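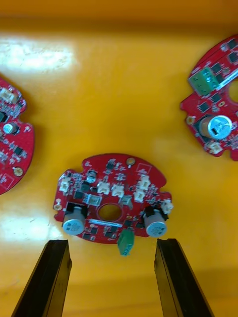

4.3 Comparing finger sets on board parts

Use this section to compare two sets of fingers on the same Ngui gripper before you settle on one for your cell. The test takes one operator and one tray of boards. Choose boards with tall parts on them, because flat boards will not show much difference between sets. On a board like the one between the fingers, the two large silver capacitors and the green part at the lower edge decide where the tips can go, so teach the grip point with those in view in the wrist camera.

1. Stop the arm and set the controller to Manual.
2. Fit finger set A. Tighten both screws by hand, then with the key supplied.
3. Place the boards flat in the tray. Leave room for the open fingers on both sides of each board.
4. Open the wrist camera view in Anura and check for glare. A white patch on the tray is acceptable if it does not reach the board you are picking.
5. Teach the grip point and save it under the name of the finger set.
6. Run 3 slow picks and watch each one from the side.
7. Set the counter to 500 and start the full run.
8. Repeat steps 1 to 7 with finger set B.

CAUTION: Do not close the fingers on a capacitor or a connector. Grip the board edge only.

Note: Retno Wattimena's log sheet for the Derkcombe cell has a column for dropped boards and one for boards that turned in the grip. Fill in both - a turned board counts as a failed pick.

If the camera view freezes during a run, press Hold and go to section 4.5.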